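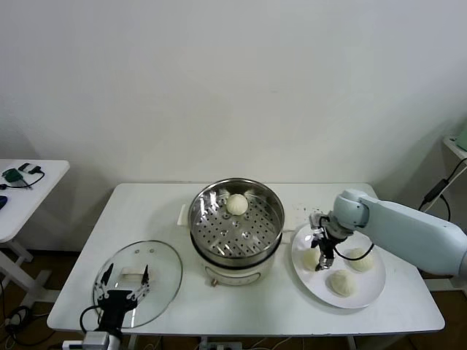 Two-arm bun task at the steamer, lid off, Rodthorpe bench.

1/ Notes on our house rules for food-handling cells, revised Saturday, October 17, 2026. Comments welcome, particularly from anyone running two arms over one table.

2/ Lid first. It lies flat, clear of the pot, handle up. An arm never passes over the basket with a lid in its fingers unless the other arm is parked.

3/ Speed over the steamer is capped at 136 mm/s. Elsewhere on the table, 500. Aled Watkins wanted one figure for both. Cycle time went up by nearly 18 per cent, so we kept two.

4/ Grip force on buns: 5 N maximum, set in the controller and not in the task script. Scripts get copied between cells. Limits should stay put.

5/ Cables. Slack at the wrist must clear the plate through the whole reach. Check it at full extension, by hand, with power off. The Ellach checklist leaves this out.

6/ Fingers that touch food are logged separately from fingers that touch handles. Swapping left and right means a new log entry.

7/ Still open: who signs off a restart after a dropped bun. Draft wording in December.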